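Sprechnotizen, Vortrag Block 2: Demonstrationsdaten mit Handgreifern
Stand April, Fassung nach Durchsicht von Eilidh MacRitchie

Folie 1, Titel

Kurz begrüßen, nicht vorlesen. Thema nennen: Erhebung von Demonstrationen für beidhändige Manipulation, Schwerpunkt verformbare Objekte. Projektname Drurnano einmal aussprechen, danach nur noch »das Projekt«. Hinweis, dass Modellarchitektur und Training im Vortrag von Fidel Henríquez behandelt werden und hier ausgeklammert bleiben.

Folie 2, Ausgangslage

Bisherige Daten stammten aus Teleoperation am festen Arbeitsplatz in Denstead. Hohe Wiederholgenauigkeit, geringe Varianz. Gleicher Tisch, gleiches Licht, gleicher Satz Objekte. Die Strategie griff im Labor sauber und scheiterte in jeder Umgebung, deren Hintergrund vom Labor abwich.

Zweiter Punkt: Durchsatz. Eine Bedienperson am Leitarm braucht für eine einfache Ablage ein Mehrfaches der Zeit, die sie mit der Hand brauchen würde. Bei Folie und Beuteln ist das Verhältnis noch schlechter, weil die Kraftrückmeldung fehlt.

Daraus folgte der Wechsel auf handgeführte Greifer. Die Person trägt das Werkzeug in der Hand, die Kamera sitzt am Werkzeug, ein Arm ist bei der Aufnahme nicht beteiligt. Die Bewegung wird im Nachhinein aus Bild und Inertialdaten rekonstruiert.

(Falls die Frage jetzt schon kommt: Rekonstruktion auf Folie 6.)

Folie 3, Aufgabenkatalog

Der Katalog wurde von Patricio Yáñez zusammengestellt und umfasst 16 Aufgabentypen. Nicht alle aufzählen. Drei Gruppen nennen: starre Objekte greifen und ablegen, Behälter öffnen und schließen, verformbare Objekte bewegen.

Heute nur die dritte Gruppe. Gründe:
– kein definierter Greifpunkt, die Form ändert sich während des Griffs
– transparente Oberflächen, Tiefenschätzung unzuverlässig
– Verdeckung der Zielregion durch das gehaltene Objekt selbst

Zum letzten Punkt etwas ausführlicher. Ein Becher verdeckt immer denselben Anteil des Bildes, solange er im Greifer bleibt. Ein Beutel füllt sich bei Bewegung mit Luft, kippt, legt sich vor das Ziel und gibt es wieder frei. Das Modell muss über mehrere Bilder hinweg behalten, wo der Behälter steht.

Folie 4, Aufnahme in Wohnräumen

Erhoben wird in Wohnungen und Häusern im Raum Brunville. Koordination vor Ort: Nahuel Alarcón. Vorgabe an die Aufnehmenden: Räume bleiben, wie sie sind. Kein Aufräumen des Hintergrunds, keine Zusatzbeleuchtung. Bewegliche Dinge werden nur verschoben, wenn sie den Weg versperren.

Aufgabe »Verpackungsmaterial und Korb« einführen. Beide Hände führen je einen Greifer. Material: dünne Beutel, klare Folie, Luftpolsterfolie. Behälter: was im Haushalt vorhanden ist. Bild einblenden, ein paar Sekunden stehen lassen.

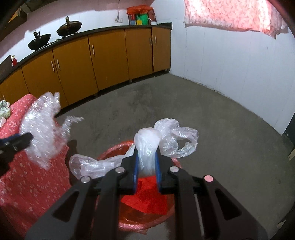 Abb. 1: Verpackungsmaterial und Korb, Küche. Weißer Beutel zwischen den blauen Fingerauflagen, Luftpolsterfolie im zweiten Greifer.

Auf den Hals des Beutels zeigen. Zwischen den Auflagen ist die Folie stark zusammengedrückt, darüber steht sie als Bausch. Die Öffnungsweite der Backen sagt deshalb wenig über die Größe des Objekts aus. Bei starren Objekten nutzen wir die Öffnungsweite als Plausibilitätsprüfung, für diese Gruppe ist die Prüfung abgeschaltet.

Danach auf die klaren Beutel über dem Korb. Für die Segmentierung ist das der schwierigste Bereich: dünne Folie vor roter Folie, Glanzlichter entlang der Falten, keine durchgehende Kontur. Eine automatische Maske zerfällt hier gern in Einzelstücke. Der rote Korb selbst mit seinem roten Einsatz ist dagegen gegen den grauen Boden gut zu trennen.

Falls nach dem Hintergrund gefragt wird: Schrankfront, Arbeitsplatte und Wand liefern der Lokalisierung brauchbare Merkmale. Die weiße Wand rechts trägt wenig bei, die Kanten und Griffe der Schränke deutlich mehr.

Folie 5, Ablauf einer Sitzung

1. Greifer einschalten, Uhren abgleichen, Backen einmal ganz öffnen und ganz schließen.
2. Raum einmal langsam abschwenken. Aus diesem Durchgang entsteht die Karte.
3. Ausgangslage herstellen. Material verteilen, keine feste Anordnung.
4. Aufnahme starten, Aufgabe durchführen, Backen am Ende öffnen und stillhalten.
5. Ausgangslage neu herstellen, Anordnung ändern.

Eine Sitzung umfasst 70 Durchgänge, dazwischen Pausen nach Bedarf. Früher waren die Sitzungen länger. Gegen Ende wurden die Bewegungen hastig und die Griffe ungenau, was sich in den Daten als eigener Bewegungsstil niederschlug und vom Modell mitgelernt wurde.

Anweisung zum Tempo wörtlich zitieren, sie hat sich bewährt: »So schnell, wie Sie es zu Hause mit einer vollen Tasse tun würden.«

Fehlgriffe werden nicht gelöscht. Wer den Beutel verliert, greift nach und macht weiter. Das Nachgreifen wird als eigener Abschnitt markiert. Verworfen wird ein Durchgang nur, wenn eine nackte Hand ins Geschehen eingreift oder der Zeitabgleich fehlt.

Folie 6, Rekonstruktion und Filterung

Zuständig: Tomás Cordeiro. Zuerst wird jeder Greifer einzeln gegen die Karte lokalisiert, danach die relative Lage der beiden zueinander geschätzt. Bei beidhändigen Aufgaben ist die relative Lage die empfindlichere Größe. Ein gemeinsamer Versatz beider Trajektorien stört wenig, ein Versatz zwischen ihnen macht den Durchgang unbrauchbar.

Ausfallursachen in der Reihenfolge ihrer Häufigkeit:
– Verlust der Lokalisierung, wenn Folie große Teile des Bildes bedeckt
– Bewegungsunschärfe beim Ausschütteln
– Reflexe auf Folie, die als ortsfeste Merkmale übernommen werden

Gegen den dritten Punkt wird der Bereich unmittelbar um die Backen maskiert, bevor Merkmale extrahiert werden. Die Maske ist fest und großzügig. Eine gelernte Maske wurde getestet und brachte bei transparentem Material keinen messbaren Vorteil.

Nach Filterung verbleiben für die Gruppe der verformbaren Objekte 549 Durchgänge. Die Zahl stehen lassen, nicht kommentieren. Auf Nachfrage: Der Umfang ist für ein Vortraining zu klein und für eine Feinabstimmung ausreichend.

Folie 7, Annotation

Zwei Ebenen. Ebene eins ist die Aufgabe in einem Satz, vor der Aufnahme festgelegt. Ebene zwei sind Abschnitte: Annähern, Greifen, Führen, Loslassen, Nachgreifen. Linke und rechte Hand werden getrennt annotiert, Überlappungen sind zulässig.

Streitfall ist das Loslassen. Dünne Folie haftet an den Auflagen. Die Backen sind offen, der Beutel hängt noch. Regelung seit April: Der Abschnitt endet erst, wenn der Kontakt im Bild erkennbar gelöst ist. Altbestand wird nachgezogen.

Folie 8, Offene Punkte

Auflagen: Verhoeven liefert eine zweite Variante mit geringerer Haftung. Erste Vergleichsaufnahmen laufen in Denstead, Ergebnisse liegen nicht vor. Keine Prognose abgeben.

Übertragung auf den Arm: Handgeführte Bewegungen verlassen teilweise den Arbeitsraum der Zielkinematik. Tiefe Behälter am Boden sind besonders betroffen. Diese Durchgänge werden derzeit gekennzeichnet und bleiben im Bestand.

Kraft: wird nicht gemessen. Für Folie bisher hinnehmbar, für gefüllte Beutel voraussichtlich nicht.

Folie 9, Kontakt

Fragen zur Erhebung an Alarcón, Fragen zur Rekonstruktion an Cordeiro. Zeitreserve nur für Rückfragen zu Folie 6 verwenden. Abb. 1 als Ersatzfolie am Ende bereithalten.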